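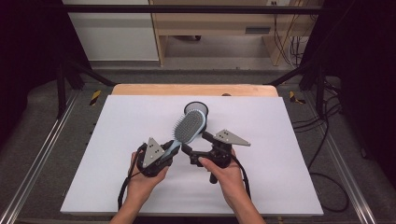
Sobre a Galleo

A Galleo projeta e fabrica garras manuais instrumentadas para a recolha de demonstrações de manipulação. O produto principal é o kit Adura: um par de garras de mão com gatilho, a respetiva eletrónica de aquisição e o software que transforma cada sessão num conjunto de trajetórias prontas para treino. Prestamos também o serviço de recolha, nas nossas instalações ou nas do cliente.

A empresa nasceu de um problema prático. Radek Kubíček e Danica Kuruc trabalhavam em integração de células robotizadas e gastavam mais tempo a teleoperar braços do que a melhorar o comportamento deles. A teleoperação impõe ao operador a cinemática do robô, a latência da ligação e os limites de velocidade da célula. Uma garra de mão elimina essas três restrições durante a recolha e desloca o problema para a fase de conversão, onde pode ser tratado por software.

O kit Adura

Cada kit inclui duas garras, esquerda e direita, com corpo preto e dedos metálicos triangulares. A abertura é comandada por gatilho, com curso contínuo. O operador pode segurar um objeto leve entre duas pontas, passar o objeto de uma garra para a outra ou usar uma como apoio enquanto a outra reposiciona. Uma escova de cabelo, por exemplo, tem um cabo fino, uma cabeça larga e uma superfície de pinos que não oferece plano de contacto estável. É um objeto útil para avaliar preensão bimanual, e faz parte do nosso conjunto de referência desde a primeira versão.

As garras são ligadas por cabo. Recebemos com frequência pedidos de uma versão sem fios e mantemos a decisão: a ligação física garante alimentação constante e uma base de tempo comum às duas mãos. O cabo é substituível sem abrir o corpo da garra. O seu encaminhamento exige alguma disciplina por parte do operador, e a formação inicial dedica-lhe um módulo próprio.

Os dedos são peças de desgaste. Saem com dois parafusos e podem ser trocados por geometrias alternativas, desde que o cliente atualize o ficheiro de configuração da garra. Uma sessão gravada com a geometria errada não é recuperável de forma fiável, pelo que o software pede confirmação da referência do dedo no arranque.

A bancada

O kit funciona sobre qualquer mesa estável. Para clientes que precisam de repetibilidade entre postos, fornecemos a bancada Jelínek: estrutura metálica escura à volta da mesa, com montantes e travessas, e um painel de espuma branca sobre o tampo. O painel é mate e não tem marcações. Amortece quedas de objetos, reduz reflexos e facilita a segmentação por contraste. Objetos brancos ou muito claros pedem o painel cinzento, disponível como acessório.

A bancada é entregue desmontada. A montagem requer duas pessoas e uma superfície nivelada. Em pavimento com alcatifa recomendamos verificar o nivelamento uma segunda vez, no dia seguinte à instalação.

Serviço de recolha

Há clientes que não pretendem operar o kit e compram diretamente os dados. O serviço segue uma sequência fixa:

1. Definição da tarefa. O cliente descreve o estado inicial, o estado final e as variações admitidas. Tarefas sem critério de conclusão explícito são devolvidas para revisão.

2. Lote piloto. Gravamos 90 demonstrações com dois operadores e entregamos os dados sem filtragem, acompanhados de notas sobre as falhas observadas.

3. Ajuste. O cliente aprova o protocolo ou altera-o. As alterações posteriores a esta fase geram um novo lote piloto.

4. Produção. A gravação decorre por turnos, com rotação de objetos e de posições iniciais.

5. Verificação e entrega. Cada demonstração é revista por uma pessoa que não a gravou.

O maior projeto concluído até agora, para um fabricante de artigos domésticos, totalizou 2.130 demonstrações aceites. Foram rejeitadas 688, na maioria por o objeto ter saído do volume de trabalho ou por o operador ter corrigido a preensão com a própria mão. As demonstrações rejeitadas são entregues em separado, com o motivo da rejeição. Alguns clientes usam-nas para treinar detetores de falha - outros apagam-nas.

Limitações

O kit não mede força na ponta dos dedos. Regista posição, orientação e abertura. Tarefas que dependem de controlo fino de força, como inserções com ajuste apertado, podem ser gravadas, mas a política resultante terá de obter essa informação por outra via.

A gama de movimentos de uma pessoa é maior do que a da maioria dos braços robóticos. O conversor assinala as trajetórias que o robô de destino não consegue executar, mas não as corrige. Quando a percentagem de trajetórias assinaladas no lote piloto é elevada, propomos mudar a posição da base do robô ou a altura da mesa antes de avançar.

Não recomendamos o kit para líquidos, lâminas expostas ou objetos quentes.

Equipa

Somos 13 pessoas, distribuídas por engenharia mecânica, eletrónica, software e operações.

Radek Kubíček - direção técnica e projeto mecânico das garras.

Danica Kuruc - software de aquisição e conversão de trajetórias.

Iveta Slanina - operações de recolha, formação de operadores e protocolos de tarefa.

Zdeňka Šimek - eletrónica, calibração e reparações.

Sofia Mitsotakis-Vlachou - contratos, apoio ao cliente e documentação.

Os operadores trabalham com contrato da Galleo e são pagos à hora. Não usamos pagamento por demonstração: nos primeiros projetos esse modelo produziu movimentos apressados e uma taxa de rejeição superior.

Instalações

O desenvolvimento, a calibração e a recolha decorrem no mesmo edifício, em Cukthorpe. As bancadas de recolha estão separadas da oficina e podem ser visitadas por marcação. Os clientes com projeto ativo podem assistir à gravação do lote piloto, presencialmente ou à distância.

Assistência e calibração

Cada kit sai com folha de calibração individual. A recalibração é recomendada após uma queda, após a troca de um cabo e sempre que o teste de arranque indique desvio. O procedimento pode ser feito pelo cliente com o gabarito incluído. Se o desvio persistir, a garra deve ser devolvida à oficina no estojo original, com os dedos montados e o cabo solto.

Desde fevereiro, o software de aquisição grava a data da última calibração no cabeçalho de cada sessão. As versões anteriores continuam a ser suportadas, sem esta funcionalidade.

Contactos

Os pedidos de orçamento devem indicar o robô de destino, a tarefa, os objetos envolvidos e o número de demonstrações pretendido. Pedidos de assistência devem incluir o número de série da garra, gravado na base do punho, e o registo do teste de arranque.

Página atualizada em 12 de maio de 2026.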